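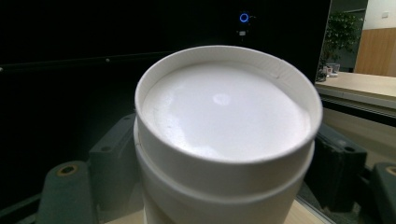

Bare fingers vs padded fingers, hand-held unit
Monday arvo, July. Bheki Ndlovu

This site uses cookies to remember your settings. Accept / Manage

Picked up where Sibusiso left off with the Pleswood fingers, and I reckon I've finally got a feel for them! The white tube was the easy one. It's wide and stiff and you can come at it from either side without thinking too hard, though I keep pinching just under the collar, and I'd like to try a lower grip (the Trarklow set might suit that better, they're a touch longer).

Closing force is still on the old setting, 41 in the config file. I tried 8 for a laugh and it was like shaking hands with a sock. Back to 41.

Log for the tube goes under 1373 on the Bunora drive. I started it late, so skip the first bit, it's just me fiddling with the strap.

Next up, paper cups and the two wire holders. I want to lift the stack out of one and drop it into the other, and the wire loops are the bit that worries me. Come in too low and you're squeezing wire and cup together.

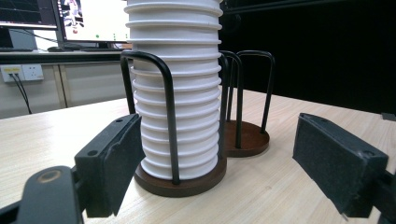
Bheki Ndlovu

The pads are looking tired, with the edges going frayed on the inner faces. Still plenty of meat on them for cups, I think, but Sibusiso, if you're ordering from Mrema anyway, chuck a fresh pair on the list? Same colour if they've got it.

Approach I'm going with: fingers wide open, one each side of the front holder, then creep up until I'm clear of the loop before closing. The stack's tall, so there's heaps of room up there. I'm hanging a bit right of where I'd like to be, need to watch that.

Cup log will be 2521. Still want a proper go with the Trarklow fingers on both objects before we pick one.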